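深色衣物怎么洗才不容易发白、褪色和起毛

黑色、藏青、深灰的衣服穿久了,常见的毛病有三种:整体颜色变浅,局部发白,表面粘满细毛。三种毛病的原因不一样,处理办法也不一样。下面按洗衣的顺序写,从分拣写到收纳,适用于棉质卫衣、运动裤、针织衫和一般混纺外套。羊绒、真丝和皮革不在本文范围内。

一、先看水洗标

水洗标一般缝在左侧内缝或后领处。看三个符号就够了:水盆里的数字是最高水温,三角形打叉表示不能漂白,方框里带圆圈的是烘干要求。如果水盆打叉,就不要自己下水,后面的步骤也不用看了。

标签已经剪掉或者字迹磨没了,按最保守的方式处理:冷水、轻柔、平铺晾干。

二、试色

新买的深色衣服第一次洗之前要试色。取一小块白色棉布,用冷水打湿,在衣服内侧的缝份上按住十几秒,再来回擦几下。白布上没有颜色,可以和其他深色衣物同洗;有淡淡的颜色,前两三次单独洗;颜色很重,第一次用盆手洗,洗到水色变浅再进洗衣机。

网上流传用盐水或白醋浸泡来“固色”。现在市面上的成衣染色工艺在出厂时已经完成,家里的盐和醋对它基本不起作用,泡久了反而让浮色串到浅色的拼接和印花上。这一步可以省掉。

三、分拣

不少人只按颜色分,其实还要按会不会掉毛来分。毛巾、浴袍、珊瑚绒睡衣都是掉毛的,卫衣、运动裤、针织衫都是粘毛的,这两类放在一起洗,黑衣服出来一定是一层白毛。颜色再接近也要分开。

口袋要翻一遍。一张纸巾就能毁掉一桶黑衣服。拉链拉到头,魔术贴粘好,抽绳打一个松结,帽子不用拆。

然后把衣服翻过来,里面朝外。洗涤时的摩擦大部分发生在最外层,翻面以后磨的是里子,正面的颜色和绒面都能保住。带罗纹袖口和下摆的衣服,翻的时候从肩部往外推,不要揪着袖口硬拽,罗纹拉松了很难恢复。

四、洗涤剂的用量

深色衣服上一道一道的白印,多数是没有溶解或没有漂干净的洗涤剂。洗衣粉在冷水里溶得慢,所以深色衣物建议用洗衣液。用量按瓶盖刻度的下限,衣服不太脏还可以再减一点。泡沫多不代表洗得干净。

不要用含荧光增白剂的产品,也不要用彩漂粉长时间浸泡。柔顺剂可以用,但运动面料不要放,会影响排汗。

五、水温、时间和装载量

水温不超过30度。程序选轻柔或深色专用,时间控制在半小时到四十分钟。脱水转速选600到800转,转速太高会在厚面料上压出死褶,死褶的棱线最先磨白。

装载量是容易忽略的一项。衣服放进去以后,桶的上方应该留出一只手掌的空隙。塞得太满,衣服翻不动,洗涤剂漂不走,白印就留下来了。

我自己家里用的是一台老式的Hondis波轮机,水流比较急,所以卫衣一律装进网眼洗衣袋再洗。袋子要比衣服大一圈,一个袋子只装一件。滚筒机水流缓,厚衣服可以不用袋子。

六、已经有白印怎么办

先判断是哪一种。用湿手指擦一下,白印消失,干了以后又出现,是洗涤剂残留。不放任何洗涤剂,用冷水重新漂洗一遍就可以。如果还有,在一盆清水里加一小勺柠檬酸,化开以后浸泡十分钟,再漂两遍。

湿手指擦了没有变化,是纤维磨损或者褪色。磨损多出现在肘部、膝盖、口袋边和背包带的位置,这种洗不掉,只能用织物染料补色。染料对纯棉有效,对涤纶效果很差,含涤超过一半的衣服不建议染。

七、补色的简单做法

一件中等厚度的棉质卫衣重200克到500克不等,染料按干衣重量来配,具体比例看包装说明。我上次染的一条薄棉短裤称出来是156克,用了半包,颜色已经够深。

步骤如下:

1. 衣服洗净,不放柔顺剂,保持湿润。
2. 戴手套,用热水把染料完全化开,过滤一遍,去掉颗粒。
3. 加足够的水,让衣服能在里面自由翻动。水太少会染花。
4. 按说明加入固色盐,搅匀后放入衣服。
5. 前13分钟不停翻动,之后每隔几分钟翻一次,直到说明书规定的时间。
6. 取出后用冷水漂洗到水清,单独晾干。

缝线多数是涤纶的,不会上色,染完以后线会显得比原来明显。介意的话用布料记号笔描一遍。染过的衣服头三次都要单独洗。

八、晾晒

深色衣服不要在太阳下直晒。翻面,挂在通风的阴凉处。卫衣和针织衫吸水后很重,用普通衣架挂肩膀会顶出两个包,下摆也会拉长。做法是对折搭在横杆上,或者用两个衣架把袖子和身子分开托住。厚的罗纹部位干得最慢,收衣服之前捏一下袖口和腰头,还发凉就再晾半天。

南方十二月湿度大,可以开除湿机。烘干机尽量少用,必须用的话选低温,烘到八成干拿出来晾。滤网每次都要清,上一桶的毛会粘到下一桶的黑衣服上。

九、除毛

干透以后再除毛,湿的时候越粘越紧。平整的面用粘毛滚筒,顺一个方向滚。褶子里和罗纹沟里的毛,滚筒够不到,用一块微湿的海绵或者橡胶手套顺着罗纹的方向捋。起球用电动剃毛器,衣服要铺平绷紧,有褶就会剃破。毛圈布的反面不要剃。

十、收纳

深色衣服叠放时里面朝外,折线每次换个位置。不要长期压在箱底,折痕处容易出现浅色的印子。厚卫衣卷起来放比叠着放好。樟脑丸不要直接接触面料,用纸包好放在角落。

换季收起来之前一定要洗一次。汗渍在深色衣服上看不出来,放几个月以后会变成发黄或发红的斑,到时候很难处理。
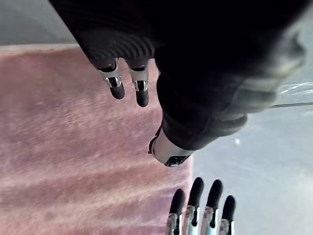
Mi-kyung Son:第六条的柠檬酸我试了,两件黑卫衣上的白印都没了,多谢。不过我家水硬,漂两遍不够,漂到第三遍才没有滑腻的感觉。另外想问一下,染过的衣服如果袖口的罗纹含氨纶,热水会不会把弹性烫没?我有一件只想补肘部,不知道能不能局部染。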